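Workshop Notes > Household Tips > Machines and Chores

Filed under: Tidying, Shop Floor, Automation

Can a machine do it yet? Chores sorted by how well a gripper copes

Updated May 31, 2025

Readers of these tips ask which jobs can be handed to a robot arm and which still need a person. The list that follows covers household and small-shop chores. It assumes a single arm with a two-finger parallel gripper, a camera near the wrist, and ordinary control software. Floor vacuums and dishwashers are left out. They are separate machines with separate limits, and the manuals cover them.

Jobs that mostly work

Moving rigid items of known size from one open surface to another. Boxes, blocks, full jars with flat lids. Leave a finger's thickness of clear space on both sides of each item. Items pushed together in a row have no gap for the fingers and will be nudged along the shelf.

Sorting hardware that has already been spread out. A tray of mixed bolts in a single layer can be sorted by length. A heap cannot, or not at a useful speed. Shake the tray flat first. Line it with a dull rubber mat, as polished steel on a polished tray confuses depth cameras.

Loading a drill press fixture with identical blanks. Gittins, a small hinge shop, has run this job in batches of 500 with one operator checking the first and last part. The fixture has lead-in chamfers on both sides. Without them the arm has to place each blank far more accurately, and the job stalls whenever a blank has a burr.

Jobs that work with preparation

Wiping a flat counter. Clear it completely. Fix the cloth to a block so the gripper holds the block. Set the contact force low and increase it in small steps. The arm will cover the area evenly but will not notice a dried spot and go back to it unless a second camera pass is programmed.

Opening drawers. Bar handles are suitable. Round knobs slip. Recessed pulls are out of reach for most flat fingers. If you are ordering furniture for a test room, the Bokdale pattern of handle, a plain bar standing well off the drawer front, causes the fewest failures. Wax the runners.

Folding towels. Slow, and only from a flat start. A person folds the stack and is done before the machine has found the second corner.

Jobs to keep for yourself

Anything in thin plastic film. Anything tangled, including extension cords and charger leads. Glassware with stems. Changing a duvet cover. Ayana Yimer, who keeps the test log for our Senon bench, stopped recording cord attempts in December; every entry ended the same way.

Reaching under and behind things

Retrieving items from beneath an overhang gets its own section, being the job most people want done. It covers the space under a desk, behind a cabinet, or below the lip of a shelf. The difficulty is clearance. A gripper is wider than a hand at the knuckles and cannot flatten itself. The wrist camera loses light as it goes in, and dark gaps return little or no depth data.

Practice the approach in simulation before running it in a real room. A collision there costs a restart. In a real room it costs a finger plate.
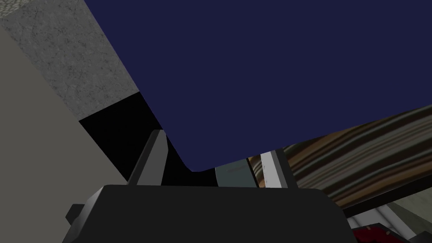
Simulated reach: fingers open below a tilted navy slab, with a dark gap behind the left finger.

Points to check before each reach:

1. Measure the opening at its lowest point, then measure the gripper housing across its widest part, including any tabs or cable exits. The housing usually touches before the fingers do.
2. Open the fingers before entering. Opening them inside a narrow space pushes the target away.
3. Treat black areas in the depth view as solid until a second view shows otherwise.
4. Approach rounded corners slowly. Edge detection tends to place the corner further out or further in than it is.
5. Patterned surfaces can be mistaken for raised edges. Lay a plain sheet over striped rugs or strongly grained boards during testing.
6. Back out along the same path. Do not let the planner choose a shorter one.

Ifor Prosser's rule on the Senon bench is 2 clear inches on every side for a first attempt. He reduces it only after 9 clean runs in a row. His notes date from 1992, when the arms were heavier and the rule was written for bench vises, but the margin still holds for light arms.

Upkeep

Wipe finger pads with a damp lint-free cloth and let them dry. Replace pads when the surface turns shiny. Wuris pads are sold in pairs; change both together so the grip stays centered. Check the finger screws weekly with a hex key, by hand, and do not use a powered driver on them.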